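Drollis Tray Station
by Trakholm

Overview | What it does | Fitting it in | Specs | Reviews

Hi, I'm Gerrit Dlamini, and I look after the Drollis page because I spent a long stretch of my working life in the kind of kitchen it was made for. The Drollis is a one-arm station for the dull end of a staff canteen: taking plates out of a rack, putting a piece of fruit or a wrapped roll on them, setting them down where the line can reach. You teach it the job by setting up your own rack and your own plates and running it through a few times. I love it, I'll say that up front, but I'll try to tell you where it gets on people's nerves too.

The job we use for every first setup is plates and one apple. Plates go upright in an ordinary black dish rack, the apple starts out on the dark surface in front, and the task is to get a plate down flat with the apple on it. We like different colors for this (cream, blue and green in our case) so whoever is doing the teaching can say "the cream one" and everybody in the room knows which plate they mean.

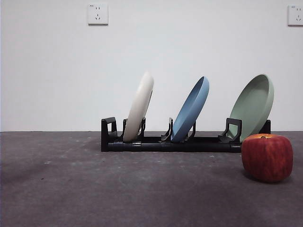
Radebe's kitchen manager wrote to us after the first month and said her people had stopped fighting over who got the early tray shift, since the station now did the part they all hated, but that two of them missed having a quiet job to start the day with and she'd had to find them another one. She also said the beep was too loud at 5:30 in the morning and asked us to please do something about it.

We did do something about the beep! It has a volume setting now, and you can turn it off completely. The other thing she brought up is harder, and I think about it a lot. When I ran a tray line, laying out plates was boring, sure, but it was also when you woke up and heard how everybody's kid was doing. So when I go out to a new site I always ask the crew what they want to keep before we talk about what they want to get rid of. At Beditz they kept the whole dessert counter for themselves and gave the Drollis breakfast plates and nothing else. Works fine. The station doesn't mind.

What changes for your crew, in my experience: less reaching and bending over the rack, more time out front. Somebody has to own the station, though. It wants a person who loads the rack, picks the task on the screen and clears it when it stops and asks for help, and it will stop and ask for help, especially in the first couple of weeks. Please give that person real time on the schedule. I've seen it tacked on to somebody who already had the dishwasher and the deliveries, and they ended up hating all three.

Plates are the fussy part. An upright plate shows the cameras mostly its rim, and a rim on a light wall can be tricky, so teach each color you own. Apples are easier than you'd expect, though they come in all shapes and a lopsided one may sit a little funny. Teach with a few different ones. You want the apple well in from the rim before the plate goes anywhere.
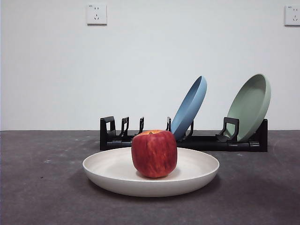
Once you're happy with one plate, move on to the next color and leave the rest of the setup the way it is. I know it's tempting to change the rack and the fruit and the lighting all in one go (I did exactly that my first time and lost an afternoon to it). Save each task under a name your crew would use. "Breakfast apple" beats "Task 4" every time.

Specs and ordering

Taught tasks stored: up to 61
Plates per battery charge: 2,000
Weight with base: 61 lb
People needed to move it: 2
Rack: use your own, any upright plastic or wire type
Monthly rental: $1,086, training visit included
Beep: adjustable, or off

New rentals start up again in September. If you want me at your training visit, put my name in the notes box and I'll do my best to get there. Bring the early shift along too, they always have the best questions.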